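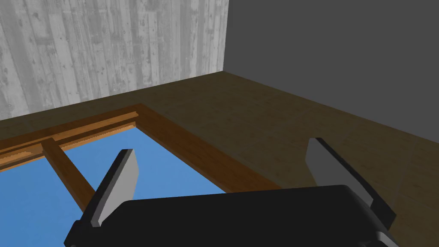
# Bilgin opens its repair counter in Steltdale

**For immediate release: August 8, 2020**

I've been mending other people's kettles, lamps and radios at my kitchen table for years, so I'm over the moon to say that Bilgin finally has a proper front door! We're opening our first repair counter on the old market row in Steltdale, two doors down from the bakery (dangerous for me, lovely for you).

You bring in the thing that's stopped working, we have a look while you wait, and you get a price before anyone picks up a screwdriver. Looking costs nothing. Small jobs start at £12, and if we can't fix it you don't pay a penny. Every repair comes with a 21-day guarantee, so if your toaster sulks again in that time, bring it straight back.

We'll take most things that plug in or wind up: toasters, hairdryers, table lamps, record players, mantel clocks. Please don't bring microwaves or anything that runs on gas. I do get asked about sewing machines a lot, and yes, we love them, but they need booking in first because they take up half the bench.

Parts are coming from Bronavico over in Womarport, who have been very patient with my long and badly spelt order lists. They send a van across twice a week, so most waits should be short. Odd bits for older radios may take longer, and I'll tell you so at the counter.

With things as they are this summer, we're letting in two customers at a time, and I'd ask you to wear a face covering and give your item a quick wipe before you set off. If you'd sooner not come inside, knock on the window and we'll take it from you at the door.

**Opening hours:** 10am to 4pm, closed for lunch at 1pm

**Press and bookings:** ask at the counter, or leave a note through the door and we'll ring you back

**Ends**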